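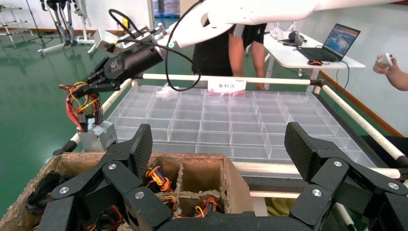
By Liis Mets, Product Information, Bridero
Page last revised 17 June 2025

The Bridero Two-Arm Kitting Cell moves small wired components from bulk packaging into divided trays, ready for assembly. It is supplied to motor and appliance manufacturers whose parts arrive with leads attached and cannot be fed by bowl or belt.

Each arm carries a two-finger gripper with hinged black fingers. Motor components are taken from compartmented cardboard boxes and placed in a clear acrylic tray held within a tubular frame — the tray may be ordered in other sizes. Signs at the preparation area are available in Chinese or English.

Wire bundles are handled with the same fingers. No tool change is required between components and loose harnesses, although grip force should be set separately for each part number.

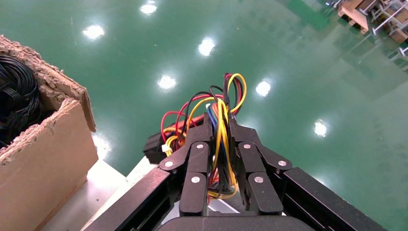 Gripper closed on a multicoloured wire bundle, with connectors at left.

Standard supply
Arms: 2
Stored part programs: 20
Maximum payload per arm: 800 g
Operator training: 2 days
Delivery: 60 days from confirmed order

The Fokthorpe tray adaptor is sold separately. Orders placed before May remain subject to the earlier price list. Enquiries concerning installation should be addressed to Ivars Uibo, Jerholm office.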